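Preguntas frecuentes sobre el canje de obligaciones subordinadas Larico

Última actualización: 30 de enero

Las respuestas siguientes se dirigen a los tenedores minoristas de las obligaciones subordinadas emitidas por Larico Financiera. Tienen carácter informativo y no sustituyen al folleto de la oferta ni a la nota de valores. En caso de discrepancia prevalece el texto del folleto.

¿Qué se ofrece exactamente?

Larico propone a los titulares de la emisión perpetua con opción de amortización anticipada cambiar sus títulos por obligaciones subordinadas con vencimiento a 8 años. El saldo vivo de la emisión antigua es de 330 millones de euros. El canje se realiza a la par: por cada título antiguo se entrega uno nuevo de igual nominal, sin pago en efectivo, salvo el cupón corrido hasta la fecha de liquidación.

¿Por qué se plantea el canje en este momento?

La emisión perpetua dejará de computar como capital de nivel 1 adicional al término del régimen transitorio que le es aplicable. A partir de entonces, mantenerla supone para el emisor un coste financiero sin contrapartida en solvencia. Las nuevas obligaciones computan como capital de nivel 2, con la amortización prudencial lineal habitual durante los últimos cinco años de vida.

¿Cambia mi posición en el orden de prelación?

Sí. Los títulos perpetuos se sitúan inmediatamente por delante de las acciones ordinarias. Las obligaciones nuevas quedan un escalón por encima, de modo que en un procedimiento concursal cobrarían antes que los perpetuos y después de la deuda sénior, incluida la no preferente. Siguen siendo deuda subordinada y pueden amortizarse o convertirse en acciones si la autoridad de resolución lo acuerda.

¿El cupón puede suspenderse?

En los títulos antiguos, el pago del cupón es discrecional y no acumulativo: un cupón cancelado no se recupera. En los nuevos, el cupón es obligatorio mientras la entidad no se encuentre en resolución o concurso. El tipo es fijo, con pago anual en mayo, y se determinará sumando un margen al tipo swap del plazo correspondiente. El margen definitivo se publicará al cierre del periodo de aceptación.

¿Existe cláusula de incremento del tipo?

No. La emisión antigua incluía un incremento del margen si no se ejercía la opción de amortización en la primera fecha prevista. La normativa vigente no admite ese incentivo en instrumentos computables y la nueva emisión no lo contiene.

¿Puede Larico amortizar las nuevas obligaciones antes del vencimiento?

Puede hacerlo en dos supuestos: un cambio en el tratamiento fiscal de los intereses o la pérdida del cómputo como capital de nivel 2. Ambos requieren autorización previa del supervisor. No hay opción de amortización ordinaria. El tenedor, por su parte, no dispone de derecho de venta al emisor en ningún momento – tampoco si se rebaja la calificación crediticia.

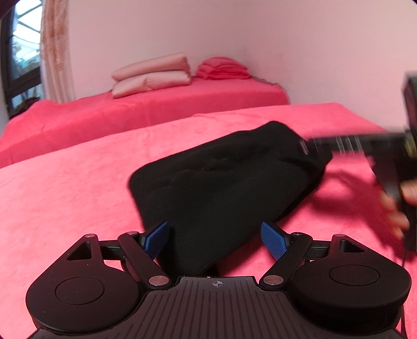 ¿Qué ocurre si no acepto?

Conservará los títulos perpetuos en las condiciones actuales. Conviene valorar tres efectos. El primero es la liquidez: si la aceptación es alta, el volumen en circulación se reducirá y las horquillas de precios pueden ampliarse. El segundo es la opción de amortización por pérdida de cómputo, que Larico podrá ejercer a la par una vez obtenida la autorización, sin que esté obligada a ello. El tercero es que el cupón seguirá siendo discrecional.

¿Hay un nivel mínimo de aceptación?

La oferta queda condicionada a que la acepten titulares que representen más de la mitad del saldo vivo. El emisor puede renunciar a esta condición, en cuyo caso lo comunicará antes de la liquidación. Si la condición no se cumple y no hay renuncia, las órdenes se cancelan y los títulos se desbloquean sin coste.

¿Cómo se tramita la orden?

A través de la entidad depositaria. Los títulos quedan bloqueados desde la recepción de la orden hasta la liquidación o la cancelación. Vuorinen actúa como agente de canje y recibe las órdenes agregadas de las depositarias; no atiende órdenes de particulares. Cada depositaria puede fijar una hora límite anterior a la del agente.

¿Puedo revocar la orden?

Es revocable hasta el cierre del periodo de aceptación. Si se publica un suplemento al folleto, se abre además un plazo extraordinario de revocación de 2 días hábiles para quienes ya hubieran aceptado, salvo que el propio suplemento establezca uno más amplio.

¿Es obligatorio el test de idoneidad o de conveniencia?

La depositaria debe evaluar la conveniencia y, si ha emitido una recomendación, la idoneidad. Las obligaciones subordinadas computables son productos complejos. Un cliente minorista con resultado negativo en la evaluación de idoneidad no podrá suscribirlas por la vía asesorada. Los requisitos de importe mínimo figuran en el apartado 13 de la nota de valores.

¿Quién ha valorado la equivalencia económica?

El informe de valoración lo ha elaborado Birken y está firmado por Siebe Verstraete. Compara el valor actual de ambos instrumentos bajo varios escenarios de amortización y de cancelación de cupón. El informe no constituye una recomendación y se incorpora por referencia al folleto.

¿Cómo tributa la operación?

El canje se trata, con carácter general, como una transmisión de los títulos antiguos. La diferencia entre el valor de los títulos recibidos y el de adquisición de los entregados es rendimiento del capital mobiliario para las personas físicas residentes. El cupón corrido se abona con la retención aplicable. Los no residentes deben acreditar su condición ante la depositaria antes de la liquidación.

¿Dónde cotizarán las nuevas obligaciones?

Se solicitará la admisión en un mercado regulado de renta fija. Terwood ha suscrito un contrato de liquidez por el que ofrecerá precios de compra y venta, con las excepciones habituales: agotamiento del límite de inventario, alteración extraordinaria del mercado o deterioro significativo de la solvencia del emisor. El contrato no garantiza un precio determinado.

¿Están cubiertas por el fondo de garantía de depósitos?

No. Ni los títulos antiguos ni los nuevos son depósitos.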